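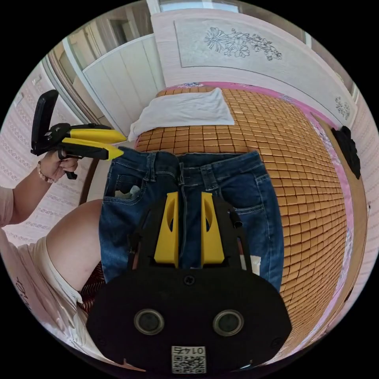

My sister reckons a handheld steamer is just an expensive kettle, and she told me so in front of the whole family the weekend I bought mine. She irons everything, tea towels included, so I was never going to win that one over lunch. But I've now had the Fellelik steamer for 4 months and I've got opinions, so I'm putting them somewhere she won't interrupt.

A bit of background first. I used to have a proper iron and a proper board, and the board lived behind the bedroom door and fell over every time anyone opened it. When we moved to Trinthorpe the new bedroom door turned out to open the other way, straight into the only bit of wall where the board would fit. I put up with it in the hall for a while, then in the bath (don't ask), and then the iron started leaving brown spots on collars and I thought right, that's that.

I got the Fellelik from the homeware place in Flutport, the one up the ramp by the bus station. It was on the shelf next to the Nambiar, which is the one everybody seems to have, and I stood there for ages picking them both up and putting them down again. The Nambiar is prettier, I'll say that. It's also noticeably heavier with an empty tank, and I've got weak wrists, so the Fellelik came home with me.

Good things. It's ready quickly, well before I've found the shirt I want. The water tank clicks off and on with one hand and hasn't leaked once, even when I've tipped the thing right over doing the hem of a long curtain. The tank holds 178 ml according to the booklet, and I get 3 shirts out of a fill, or one shirt and a linen dress if I'm being fussy about the dress. The lead is lovely and long. I can plug in by the bed and get all the way to the wardrobe — with the last steamer I borrowed I was more or less hugging the socket.

It's brilliant on anything floaty. Viscose, thin cotton, that crinkly blouse I'd given up wearing to work. I hang things on the wardrobe door, pull the bottom tight with my free hand and go downwards slowly. Downwards, please! The booklet says upwards and all I got from that was a hot sleeve and a damp elbow.

Now the grumbles. Jeans are hopeless on the hanger. The steam goes in one side and the creases just sit there looking at you. I've had better luck laying them flat on the bed on top of an old towel, smoothing them out by hand and going over the legs with the steamer head pressed down, but you have to hold it fairly level or it spits. And it does spit. Little hot drips, mostly in the first few seconds, so point it at the sink until it settles down. Pockets need doing on their own, and do check them first, as steamed tissue goes to a sort of porridge and I was picking it out of a seam for most of an evening.

Crisp collars are the other thing. If you want a collar that stands up by itself, or a knife-edge crease down a pair of suit trousers, this won't give you one. I've kept the old iron for that (cleaned up with vinegar, spots gone, should have done it years ago) and I use it on a folded towel on the kitchen worktop, perhaps once a month.

The little brush attachment is rubbish. It's meant to lift fluff off coats and it came off in my hand the first time I used it, then again, and now it lives in the drawer with the takeaway menus. The travel bag is fine but it's a drawstring thing with no lining, so let the steamer cool completely before you pack it. Mine went to a wedding and back in it and nothing got wet.

It furs up if your water's hard, and ours is dreadful. I've gone over to filtered water and it's been better. I also run a tank of half water, half white vinegar through it every so often with the window open, then two tanks of plain water to get rid of the chip shop smell.

The guarantee is 12 months, which seems a bit mean at the price, and you have to fill in the form online to get even that. I kept the receipt in the box. If it packs up before then I'll come back and say so, but for now it's out nearly every morning and the ironing board has gone to the tip.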